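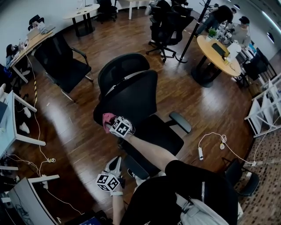 Mesh chairs are driving me nuts and I need opinions. We bought a batch of Vorkby chairs for the office last May and the backs are fine, but the seats hold onto every crumb and bit of lint. I've been going over mine with a dry cloth, a pink one like the one up there over the seat of the big black chair, and I swear it moves the dust from one side to the other. Vacuum? Damp cloth? Something else??
– jasminar

vacuum first, always. brush attachment, low suction. then damp cloth with a drop of dish soap. a dry cloth on black fabric is a waste of an afternoon
– wokero_fan

Disagree on the soap. I used it on 7 chairs at my old job and it left a chalky film on every one. Plain warm water, wring it out hard, done.
– Sorin Begović

You used too much soap then. I said a drop!
– wokero_fan

I used what the bottle said. Anyway the film showed up worse on the armrests than on the seats, so go easy there whatever you do.
– Sorin Begović

Has anyone tried the Jostix foam? 40 bucks for two cans seems steep to me, but my sister-in-law loves it on her car seats.
– tallpaul240

Did the vacuum plus plain water last night (sorry wokero, I chickened out on the soap) and wow, the seat is a different color. Took me 5 minutes, mostly hunting for the brush attachment. Still have fuzz stuck along the seam at the back though – anybody got a trick for that?
– jasminar

old toothbrush. and use the soap
– wokero_fan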